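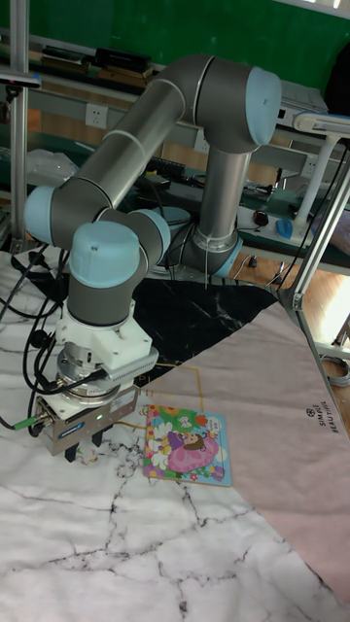 Auflagen und Bildmotiv, Eintrag 14.2.24

Tisch neu belegt. Weiße Marmorauflage vorn, Rosa rechts, Schwarz hinten. Reihenfolge nach Absprache mit Wakana Hoshino, die Auflagen kommen aus der Sammelbestellung bei Zedholm (Pos. 3154). Alle 2 Tage nachziehen, die Kanten wandern.

Objekt: flaches Kinderbild, Blumen rundum, blauer Rand. Lage an der Grenze Weiß/Rosa, also nicht vollflächig auf einem Untergrund. Die Kante der rosa Auflage ist dünn, trägt aber auf. Mit Fühlerlehre noch nicht gemessen, nachholen.

Beobachtungen zum Untergrund:
Die Adern der weißen Auflage sind dunkelgrau und laufen unregelmäßig. Für das Auge kein Problem, als Bezug zum Ausrichten unbrauchbar. Der goldene Aufdruck eignet sich besser, solange er nicht unter einer anderen Auflage verschwindet. Bei Schwarz stört der Glanz. Fares Semaan schlägt vor, die Deckenleuchte über dem Fenster auszuschalten und nur mit der seitlichen zu arbeiten. Noch offen.
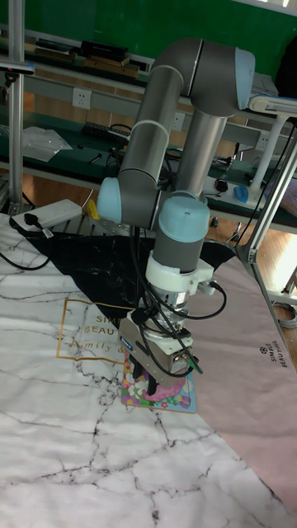
Glanz ist auch beim Kinderbild ein Thema, wenn das Licht flach einfällt. Matte Schutzfolie von Vanags liegt im Schrank, Zuschnitt müsste ich selbst machen. Vorher klären, ob sich die Folie rückstandsfrei abziehen lässt – beim Probestück vom August blieb Kleber an den Ecken.

Zur Lage: Das Bild wird an der unteren Kante ausgerichtet und von Hand flach gedrückt. Mit Klebeband fixieren bringt nichts, das Band hält auf der Marmorauflage nur kurz und hebt sie beim Abziehen an. Stattdessen die Auflagen selbst am Tischrand klemmen. 4 Klemmen bestellt, Typ wie an der Werkbank im Nebenraum.

Faltenbildung: Weiß wirft Falten, wenn sie gerollt gelagert war. Über Nacht mit Platten beschweren, danach brauchbar. Rosa nimmt Knicke stärker an, deshalb nur noch hängend aufbewahren. Schwarz bisher unauffällig.

Reinigung: Mikrofasertuch, Wasser, kein Alkohol auf dem Golddruck. Ein Test mit Isopropanol auf einem Reststück hat die Linie nach 100 Wischbewegungen sichtbar aufgehellt.
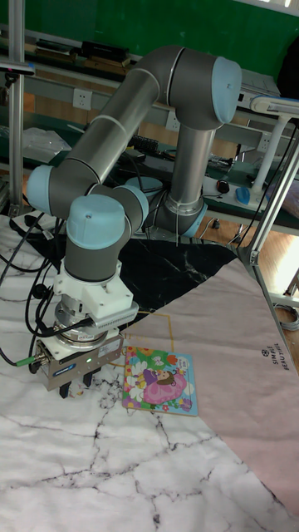 Offen

Stufe an der rosa Kante messen, Wert hier nachtragen.
Seitenlicht mit Fares ausprobieren, Schwarz zuerst.
Folie Vanags: Probestück auf Karton, eine Woche liegen lassen.
Rosa Ersatzauflage bei Zedholm anfragen, gleiche Charge falls lieferbar. Wakana hat die Bestellunterlagen.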